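**How do I get a petition on the agenda in Vernholm?**

posted by bidix_reader, 16 Dec 2024

So I've been collecting signatures to get ranked choice voting on the June town ballot, and I'm up to 184 (yay!). The clerk's page says you need "sufficient valid signatures" and then never gives a number. Does anybody know what it is? I also have 17 from people out in Antal township and I'm not sure they count.

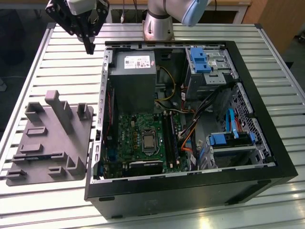

**Rirkodetti**

Antal folks don't count, sorry. They vote in their own township, so pull those before you file. I did a petition on the parking rules and they threw out 32 of mine, mostly for missing street addresses. Ask the clerk for the number in writing!

**oldward3**

Waste of time imo, the two parties run that council anyway.

**plumcreek**

Call the county too, they print the ballot and their deadline came earlier than the town's when I filed.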